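September, early evening

Rain since lunch, so I stayed in and got on with the diary.
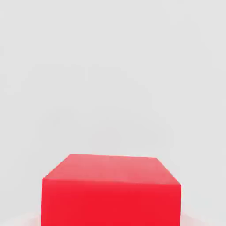
Red block on a pale background.

Went to the allotment first thing, before the weather turned. The last of the runner beans are too stringy to eat, so I left them on the poles to dry for seed. Picked 17 tomatoes, most of them still green at the shoulders, and put them on the kitchen windowsill with a banana. The courgettes are finished. Two plants have mildew right down to the stem and I pulled both out.

The plot next to mine has been taken over at last. Whoever has it has put down black plastic over the whole lot and weighted it with bricks. It looks tidy, at least. The couch grass will come under the path to my side now – I shall have to dig a trench along that edge before winter.

Caught the 42 back from the bottom of the hill with the tomatoes in a carrier bag on my knee. The bus went the long way round by Plurach Lane again because of the gas works. Five weeks they said at the start of summer, and the hole is still open.

Stopped at Khokhar for onions, rice and a bag of cumin seed. They have moved the spices to the back wall and I walked past them twice. Onions are up to 50p each if you buy them loose, so I bought the net.

Made chutney in the afternoon with the windows open. Used last year's recipe but with less sugar and a handful of the small apples from the lane. It took far longer to thicken than I had written down, and I have corrected the card. Got 5 jars and a bit left over in a cup, which I had with cheese. It is too sharp at the moment. Last year's was the same until November.

The Enico heater in the back room is making its ticking noise again when it comes on. I turned it off and put a jumper on. I will ring about it before the cold sets in.

Read a chapter of the library book after tea. It is slow going and due back soon, and I may not bother renewing it. Still need to label the jars, find the spade and write to the council about the drain on the corner. Rain has stopped now. Bed early.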